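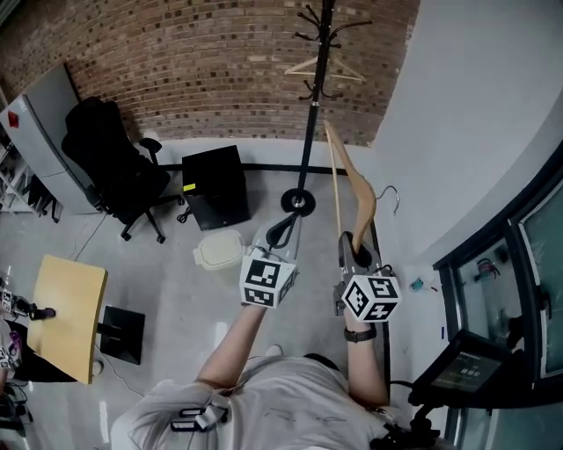 Coat rack and wooden hangers, brick-wall room, Fullalcombe.

Call for participants: Hanging and clearing clothes in small shared rooms

Vemarstead is looking for 20 adults to take part in a study of how people use freestanding coat racks, hangers and other entryway furniture. Sessions run through November at our Fullalcombe site. The results go into the Ustovex furniture layout guide, edited by Matvii Kostiuk.

What you will do

Each participant completes one session of 80 minutes. You will move light wooden hangers on and off a pole-type rack with curved hooks at the top, first bare and then with garments on them. The garments are two shirts, a winter coat and a child's jacket. In the second part you will put the room in order as you would at home: clear the table, return the hangers to the rack and set loose containers where you think they belong. There is no correct arrangement. A short written form follows – one page, mostly check boxes.

Who can apply

Applicants must be 18 or older and able to stand for up to 20 minutes at a time. You should be able to raise both arms above shoulder height without pain. Left-handed applicants are especially welcome, as the first group was nearly all right-handed. No experience in retail, laundry or housekeeping is needed. People who took part in the spring pilot are not eligible.

Clothing and access

Wear a short-sleeved top and flat, closed shoes. Watches may be kept on. The room is on the second floor and there is an elevator. Lockers are available for bags and coats.

Payment

Participants receive $80 on completion of the session. Travel is repaid up to $20 with a receipt. If you stop early, you are paid for the part completed.

How to apply

Write to Myroslav Moroz at the Vemarstead study desk, Room 415, and quote reference Kos 200. Give your age, your height, which hand you write with, and whether a morning or afternoon start suits you. Sessions begin at 9:30 a.m. and 2 p.m. Places are filled in order of reply.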